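# 4 Laying Out and Folding Outerwear

**Terms used in this chapter:** laying surface, base cloth, grain, facing, trim, bulk point, fold line, set

Chapter 3 dealt with flat articles: towels, pillowcases, table linen and sheets. Such articles have straight edges and a single thickness, and their fold lines can be found by bringing one edge to another. Outerwear has neither property. A jacket is assembled from shaped panels, is closed by a zip or studs, and varies in thickness from one layer at the body to several at the collar, cuffs and hem. A garment of this kind cannot be folded accurately until it has been opened out, and most faults in a finished stack can be traced to the laying-out stage.

The chapter is arranged in four parts. Section 4.1 describes the laying surface. Section 4.2 covers the opening of a bunched garment. Section 4.3 sets out the two standard folds for jackets, and section 4.4 deals with trims, linings and labels.

## 4.1 The laying surface

Any broad, level area can be used, provided that it is larger than the garment with its sleeves extended. Where a table of sufficient size is not available, a bed or a clean floor will serve. The surface is covered with a base cloth, normally a plain woven sheet in a single mid-tone colour. Grey is preferred in training rooms, as both pale and dark articles show clearly against it.

The base cloth has two functions. It keeps the garment clean, and it supplies a moderate amount of friction. On bare varnished wood a coated synthetic fabric slides when one sleeve is pulled, and the whole article turns with it. On a woven cloth the body tends to stay in place while the sleeve is moved. Too much friction is also a fault – a fleece blanket, for instance, grips the lining and prevents the back panel from spreading.

Wrinkles in the base cloth are of two types. Long, shallow ridges are caused by slight unevenness in tension and may be left for ordinary work. Fanning wrinkles, in which several narrow folds converge on one point of the hem, show that the cloth is gathered there. They should be released by lifting the hem at the point of convergence and drawing it outwards. Smoothing from the centre does not remove them and usually shifts the gather to another part of the edge.

The cloth need not cover the surface completely. A margin of table or floor may be left showing at the edges, so long as no part of the garment will rest on it once opened.

## 4.2 Opening a bunched garment

A garment taken from a basket or drier is normally received as a compact mound. Its outline gives little information about its orientation, and the worker must look for reference features. These are, in order of usefulness:

1. the collar or hood seam
2. the zip or stud line
3. the cuffs
4. any contrasting band or trim
5. the care label

Contrasting trim is of particular value in high-visibility and sports clothing. A dark band on a bright ground can be followed by eye through several creases, and the direction in which it runs will often indicate whether a sleeve or a body panel is uppermost. Lining of a different shade is less reliable, as a pale area at the top of a mound may equally be a label or a turned cuff. It should be checked by touch before the garment is lifted.

The garment is lifted by two reference points on the same seam, raised until the lower edge clears the base cloth, and lowered with the back panel down. It is not shaken. Shaking transfers lint to the cloth and can throw a metal zip pull against the worker's hand. In the method described by Monique Arnaud and taught at the Nukolden laundry school, the worker then pauses and identifies both cuffs before any smoothing is done.

Smoothing proceeds from the collar to the hem and afterwards along each sleeve. Glossy synthetic fabrics hold small creases at the points where they have been doubled over. These are pressed out with the flat of the hand. A warm iron may be used only where the care label allows it, and never above 100 °C on coated material.

## Opening question

The question that follows should be attempted before section 4.3 is read. It will be taken up again in Exercise 4.5.
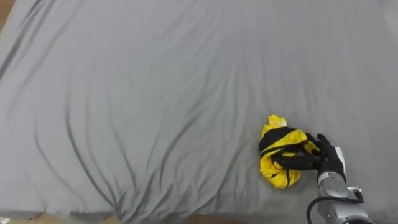 **Why is the zip of a jacket closed before the sleeves are folded in?**

A closed zip holds the two front panels at a fixed width, so that both sleeves can be folded to the same line. With the zip open, the fronts move apart under the weight of the sleeves and the finished article is wider at the hem than at the collar.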